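Tirkari Opens Up Its Grasp Planner, With a Little Help From Fliltis
15/01/2026

After a good long stretch of testing behind closed doors, the small software team at Tirkari has released Millex, the planning package it uses to help two-armed robots pick up and carry ordinary household things. The code went up this morning along with a set of 218 recorded trials, and the team says anyone who wants to poke around in it is very welcome (bug reports included!).

Millex sits between the camera and the arm controller. It takes in what the head camera sees, suggests a handful of ways to take hold of an object, and then checks each one against the path the arm would have to follow afterward. Macarena Villanueva, who leads the planning work, says that second step is where most of the effort has gone since July, when the group threw out its first version and started over.
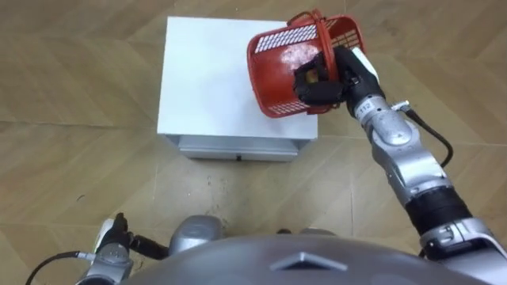 "Baskets kept us humble for a long time," Villanueva said with a laugh. "They have holes all over, they tip when you lift them, and the handle goes wherever it likes. Our old planner wanted every object to be a nice solid box, and it would get terribly confused when the depth readings went straight through the side."

The new version treats that kind of open surface as something the fingers may reach into, and it replans on the way up if the load swings. A full replan takes about 60 milliseconds on the team's own computer, quick enough that the arm doesn't need to stop and wait for it.

The perception side comes from Fliltis, whose engineer Severino Villalobos spent much of the fall tuning it for glare on shiny plastic. He is still not entirely happy with it, he admits, and a fix for very bright overhead light is planned for the next release. A replay tool called Vincze is included too, so users can step through a trial and see which grasps the planner turned down and why.

Tirkari will hold an online walk-through for new users later this month, with 31 places still open as of this morning. Sign-up is through the project page, and a recording will be posted there afterward for those who can't make it.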